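# Sorting push buttons by color

Spare push buttons breed in the dark, and mine had reached the stage where the Omari drawer no longer closed. You need one blue bin with an open front, two plastic plates and a white table.

Mint plate at the back, yellow plate in front, bin on the left.
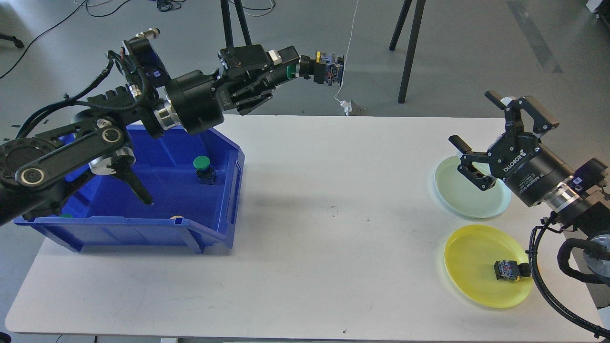
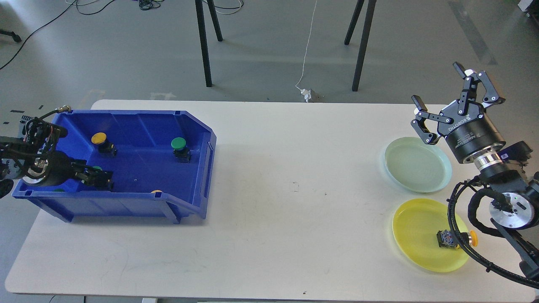
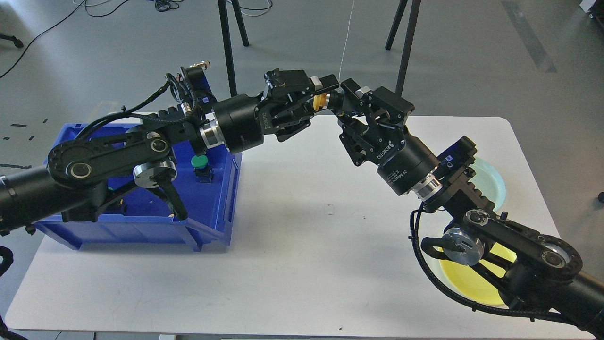

## Steps

1. Tip the buttons into the bin. Resist stirring.
2. Move yellow caps to the yellow plate, one at a time.
3. Green caps go on the mint plate. Mint counts as green until Tisura sells a better one.
4. Check for stragglers behind the front lip.
5. Label two bags and write the color on both. You will not remember in July.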